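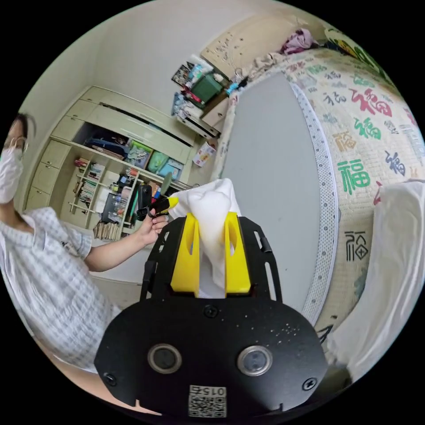 Jemon: notes on a very full bedroom

README, last touched in October

Hi! I'm Aslak Lindqvist, and Jemon is my ongoing record of sorting out one bedroom, shelf by shelf and drawer by drawer. It started as a list on my phone, grew into a spreadsheet, and now it has a README, so I suppose it's a project. If you like storage, or you have a built-in cabinet that has slowly eaten everything you own, pull up a chair.

What's in the folder

items.csv is the big one, 2,424 rows, one row per thing I picked up and made a decision about. Books, papers, bottles, chargers, bits of string, all of it.
places.csv lists the 28 spots where a thing can live. Every drawer has its own code, every shelf has its own code, and so does the space under the bed (UB, if you're searching).
wiping.txt is my dusting log. It's a mess and I'm keeping it that way.

The room

Most of the work is the cream-colored cabinet. It curves along the wall, with drawers on one side, open shelves next to them and closed doors up high. Whoever built it loved a curve, and I do too, except when I'm trying to fit a square box into one! The bed has a wooden headboard, light grain, very easy to clean. I've logged it as furniture, so it has no row in items.csv.

The open shelves are the hard part. Books and bottles go in the lower compartments, and the small stuff drifts everywhere else. The bins on the upper shelf (one green, one teal) are my favorite things in the room, and there's a dark blue container up there with them. I go by color in the file, so you'll see "green" and "teal" in the bin column with no further explanation.

How a session goes

I do 30 minutes, usually on a Monday, and then I stop even if there's a pile on the bed. White cloth, one shelf at a time, everything off, wipe, everything back or out. I wear a mask for the dusty bits and I'd tell you to do the same, old papers are worse than you think.

Columns in items.csv

name: whatever I call it, so "the good scissors" is a real entry
place: a code from places.csv
bin: color, or blank
verdict: keep, give, toss or ask
note: free text, sometimes grumpy

Those 4 verdicts are fixed. Please don't add a "maybe" if you copy the sheet, I had one for a while and everything ended up in it.

Known problems

Papers are badly undercounted. A stack gets one row if it's all the same sort of thing, and I changed my mind halfway through about what "same sort" means.
Bottles with no label are all called "bottle". Sorry.
Drawer D3 was logged twice and I haven't merged the rows.

Using it

Take the columns, change the place codes, ignore my notes. A friend in Sauerland has used the sheet on a garage and renamed nearly everything, and it held up fine. If you find a duplicate I missed, send me the row number and I'll fix it next time I have the file open.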